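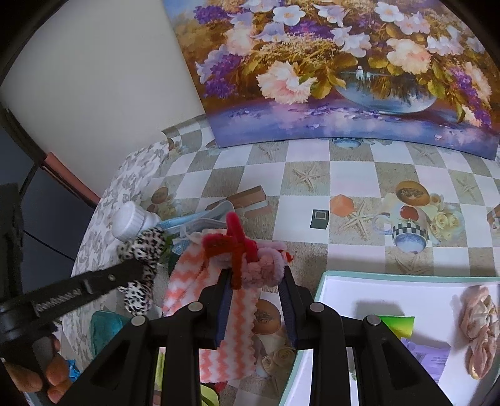 Dravoter publishes sorting procedure for mixed household tables

Uren, September. Dravoter has released the first part of its sorting procedure for small household goods. The document covers the clearing of tables on which craft supplies, cleaning cloths and personal care items have been put down together. It runs to 30 pages and is available free of charge from the Dravoter office in Uren.

The procedure divides items into 3 classes. Class A comprises craft materials such as pipe cleaners, chenille stems and scraps. Class B comprises textiles, including fleecy and patterned cloths. Class C comprises care items and closed containers.

Pipe cleaners and chenille stems are lifted as one bundle and separated only after the table has been cleared. Stems which have been looped through each other are opened from the outermost loop inwards. Cutting is not recommended, as the exposed wire ends can catch in cloth. Any cloth lifted along with a bundle is removed first and placed with Class B.

"The mixed table is the usual case in the homes we visit," said Marloes Brouwer, who edited the procedure. "Red and pink stems end up in with a striped cloth, and a face mask is lying on top of that. We wanted a fixed order of work which people could follow without stopping to decide about each item."

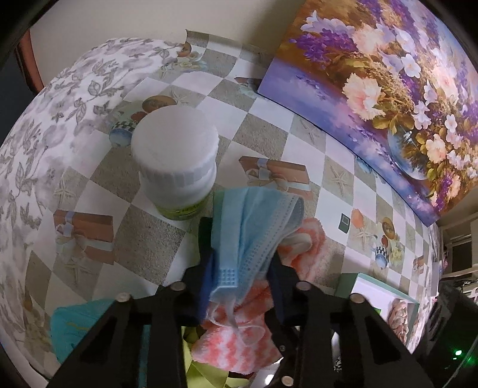
Disposable face masks are handled singly. A mask is picked up folded, with the pleats closed, and the ear loops are kept clear of neighbouring items. Masks of unknown history are discarded. Unused masks are stored flat in a lidded box, apart from cloths and craft materials.

Plastic jars with screw lids are left standing until the soft items around them have been removed. The label is then read and the lid checked before the jar is moved. Jars with an unreadable label are set aside unopened.

Patterned oilcloth may remain on the table during sorting. Where the print makes small scraps hard to see, the surface should be checked a second time from the opposite side before it is wiped.

The text was tested in households in Uren and Schouten. A first print run of 2000 copies has been prepared. The second part, on drawers and shelves, is in preparation under the working title Gavia.

Orders and enquiries: Dravoter, Uren, quoting reference 712.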